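Keep the Old Desktop

I love old desktop computers, and I think more of us should hang on to ours. Mine lives under a desk in Pindness, it cost me 130 dollars secondhand, and it has outlasted two laptops that were supposed to replace it!

What gets me every time is how friendly these machines are once the side panel is off. You can see where everything goes. The memory clips in, the drive slides out, and the processor lifts free with one small lever (hold your breath for that part, I still do). I learned all of it in one long October evening with a manual I printed at the library, and I came away feeling about ten feet tall.
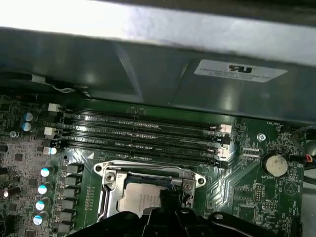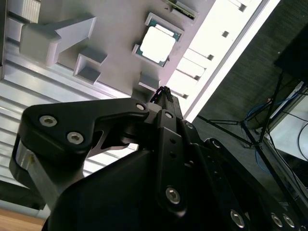 Top: the motherboard in its open case. Bottom: a processor on the work surface.

Compare that with the thin, glued-shut things we carry now. I like my laptop fine, it's light and quiet, but when the battery goes I'll be asking a shop for permission to keep using it. With the desktop I just order a part. Last winter I swapped the power supply before breakfast and was answering email by 8 a.m.

Yes, they take up room, and yes, they hum. A new one will run rings around mine for video editing. But for letters, bills, music and a great many browser tabs, six extra years out of a machine you already own is a wonderful deal, and you get to know the thing along the way. If there's one in your closet, grab a screwdriver and go say hello.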